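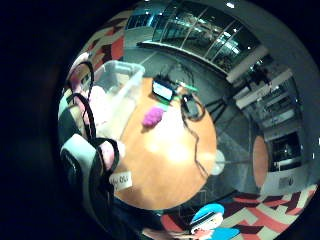 Fig. 4. Round table with the clear bin set to one side.

Section 3. Filling the Ullavden Clear Bin

Before you start

The bin has no front or back. Customers have written to us about this, some of them at length. Any side may face you.

1. Set the bin on a flat table. A round table is fine, but keep the base well in from the edge, which on a round table arrives sooner than you expect.

2. Put small, soft items beside the bin where you can reach them. Leave the middle of the table open for sorting.

3. Take out anything with a battery. The bin is for soft goods, whatever your household has been using it for.
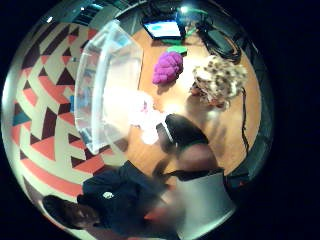 4. Put flat pieces in first and lay them along the bottom. Felt, foam and folded cloth all count as flat. Lumpy things go in afterward and will settle wherever they like.

NOTE: The walls are clear, so visitors will see exactly how you pack. Owners who mind this may prefer the Pandska, our solid-sided model.

5. Place plush toys last. Don't press them down to gain room. They come back up, usually after the lid is on.
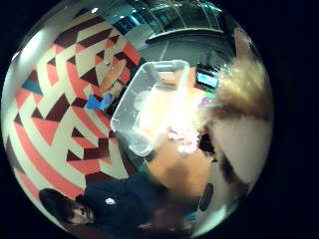
Édgar Quispe wrote in after the September edition to say that step 5 is wrong, that he puts the plush in first as a cushion, and that he has done so for 7 years without a complaint from anyone, plush included. We have left step 5 alone. His method is allowed under the warranty.

CAUTION: Do not lift a full bin by one side of the rim. Use both hands, on opposite sides.

6. Hold limp fabric pieces by the top and lower them in. Thrown pieces tend to land over the rim and stay there.

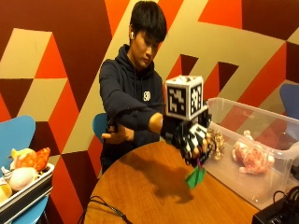

Fig. 5. Green fabric piece held from the top, bin close by.

7. Fit the lid, if you can find it. Replacement lids are part no. 387.

Revised 13/01/2022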